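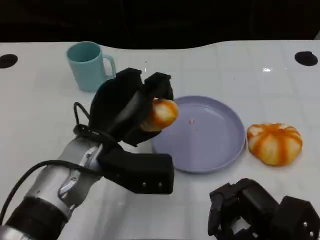

Galleries > Table Settings > Small Tables

Pumpkin Table, Lavender and Teal

The small table at Dresau gets a new setting every few weeks. The last one was all yellow and took up too much space, so the order for the next was to keep it low and use things already on the shelf. The result is a lavender plate, a teal mug with a plain round handle, and striped pumpkins in orange and cream, small enough to sit beside the plate without crowding it.

Pumpkins are an odd choice for 15th May. They stay in the cupboard from November on, and then every spring they come out when the shelf is sorted and end up being used for something. The orange is strong against the pale purple, and the ribs give some shape to a setting that would otherwise be all flat rounds.

The tabletop is white with faint gray lines in it. The lines are handy for setting out. We usually put the plate down first, put the mug behind it and to the left, and then move the small pieces until they look right. There is no cloth under the plate on this table. A cloth was tried with the yellow setting and it slid every time someone leaned on it.

Plate and pumpkins

One pumpkin on the right, close up against the rim. The other is down at the lower left, and the mug stands back in the left corner with its handle to the right. The plate has a raised rim and a shallow center, and there is a crumb on it.

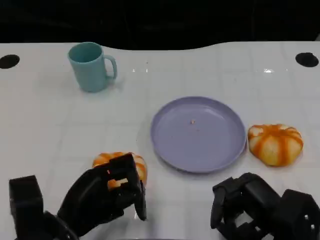

One reader wrote after the August gallery that our plates are always too small for a real supper and that anything round set beside them rolls into the butter. She sets hers with a folded napkin on the right and puts the small pieces on that. She also asked for less orange in general, and for a page on soup bowls.

The napkin idea is a good one and we will use it on the long table. The lobed pumpkins do not need it. They are squat, and flat enough on top that they can be put down either way up. Round fruit is a different matter. Plums in particular should go in a dish.

As for size, the Teta plates we use most come in 2 sizes and the smaller one gets picked every time, as it leaves room for a mug and an elbow. Anyone cooking a full supper should take the larger one. Both stack, and both go in the same rack.

Mug down, cloth over the edge

The far side of the table, before it was straightened. The light blue mug is on its side with its mouth to the right, and a bright green cloth hangs along the edge past it. A red cup is in the corner. The orange piece next to the lavender plate looks much glossier close up than it does from across the table.

We had not planned on red and green together with the purple. The green is fine by itself. The red cup has a white rim, and it goes better with the striped set that is listed further down.
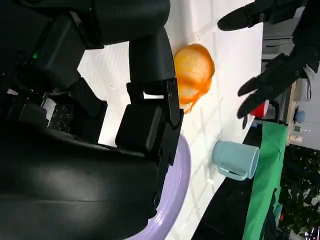

Serving from the plate

Once the pieces go on the plate, the setting changes a good deal. A single one looks best off to the side, with the rest of the plate left clear. Placed dead center it looks like a button. The left is our usual side, so that the right half is free for a knife or a slice of something.

Moving the mug closer also helps at this point. A gap of one hand between handle and rim is enough. If the table is being set for a child, move it further back and turn the handle toward the hand they use.

An orange-and-cream piece on the left of the lavender plate, with the right half empty, is how we left it. The rim is a little darker than the middle, and it shows up well with so little on the plate.

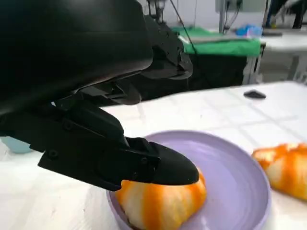

With two or more pieces the side matters less, and they can simply be grouped. Three in a row looks stiff. A pile looks like lunch, and that may be what is wanted.

Light makes a difference too. The tabletop is glossy and throws back the ceiling lamps, so the paler colors wash out if every lamp is on. Lavender suffers the most and teal hardly changes. Allow 10 minutes to try it with half the lamps off before moving everything again.

Putting it away

Plates are wiped and stacked with a sheet of paper between them. Mugs go on the lower shelf, open end up, handles all one way. The pumpkins go back in the Kurken box with the lid off for a night. Cloths are folded in four and laid flat. The green one creases badly and is better rolled.

The shelf at Dresau holds 200 pieces when everything is back, and the list on the inside of the door gives the place for each. Chipped pieces go in the crate by the sink and do not go back on the shelf.

Borrowing

Sets can be borrowed for 30 days. Bring them back clean, in the box they left in. The lavender and teal set is available now, with or without the pumpkins. The striped set is out until the Pîrvu lunch is over.

More in Small Tables
Yellow on Yellow
Breakfast for One, Gray Tray
Striped Set with Red Cups
Blue Bowls, No Cloth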